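Progress report to the Tamura Fund: Dendard Ridge public walks and trail days
Period covered: March through June
Prepared by Benedita Salgado, walks coordinator

You asked for a plain account this time, with less about how pleased everyone was, so I have tried to write one. The short version is that the walks are going well enough, the trail work is behind, and I have doubts about the headcount we have been sending you.

Public walks

We ran 11 guided walks on the ridge and the lower creek path. The plan was for more, but the creek path was under water for much of March and I did not want to send people along the road instead. Takumi Sugawara led most of them. His spring plant walk filled up both times we offered it, and people asked to be told when the next one is. Whether they would come in October, in the rain, is another question.

The foraging lunch was popular and I would like to be careful about what we conclude from that. It was free, it was sunny, and there was soup. I spoke to a good number of people in the line and few of them had been up the trail. Last year's report called this event "our main route to new walkers." I can find nothing in our records to support that sentence, and I have taken it out of the leaflet.

The early bird walk (6 a.m. at the Piretti Road lot) had a small turnout and I would keep it anyway. The same people come back, they know the ridge, and two of them now help with clearing. That seems worth more to the preserve than a long soup line, although it looks worse in a table.

Attendance figures

Our sheet shows 1482 visits for the period. Please treat this with caution. It adds together walk sign-ups, the trailhead log book, and the lunch. A person who signed up, wrote in the book at the gate, and stayed to eat has been counted three times. Noboru Sugiyama has started going through the log book by hand to take out the repeats. He thinks the true number will be a good deal lower, and from the pages I have checked myself I agree with him.

We were offered an automatic trail counter by Drarura on a free trial. I was against it, lost the argument, and it went up on a post at the lower gate in April. It counts dogs. It also seems to count the gate. The company says it can be adjusted, and it was adjusted, and it still recorded a busy night at the trailhead during a thunderstorm. I am not asking for money to buy one. 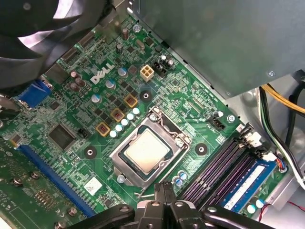

Trail work

Of the 39 steps to be replaced on the upper switchback, we have finished the bottom stretch and set the posts for the middle. The top has not been touched. The original schedule had us done by the end of May, and I said then that it assumed good weather and a full crew every time, neither of which we had. The timber is paid for and is stacked under a tarp by the tool shed.

The drainage ditch beside the old quarry track has been dug out twice. It fills in again after each hard rain. Kiyoshi Kaneko believes a wider culvert would fix it. I think the water is coming from higher up the slope, where the old logging road cuts across, and that a wider culvert would just move the mud down to the meadow. Before anyone spends your money on either theory, we would like to have someone who knows soils walk the slope with us. The county has a person who does this, and we are on her list.

Signs: the new map board is up at the main lot. It has the creek path on the wrong side of the footbridge. The printer is correcting it at no charge. I approved the proof, so that one is mine.

The species survey

I know the survey was the part of the application you liked best. We held one survey afternoon in May. The list that came out of it is long, and I would not publish it yet. Several of the entries were made from a single blurry phone photo, and there is an orchid on it that Takumi does not believe in. Tetsuya Tsuchiya has agreed to look over the moss and fern records, which are the ones most likely to be useful. The rest will need a second visit in the same month next year before I would put the preserve's name on it.

Money

Spending is under budget, mostly because the steps are unfinished. I don't want to present that as thrift. The remaining labor cost will fall in the next period. The line for printed materials is nearly used up, and I am not requesting more. We have two boxes of the old leaflet left, which can be given out with the one sentence crossed through.

Next period

We intend to finish the switchback before the ground gets soft, and to run fewer walks with better records. Sign-in will be one sheet, at the start of each walk, kept by the leader. Noboru's corrected attendance total will be sent to you separately when he reaches the end of the log book, whatever it turns out to be. If the fund would like to see the slope above the quarry track, I can take someone up any morning. Bring boots.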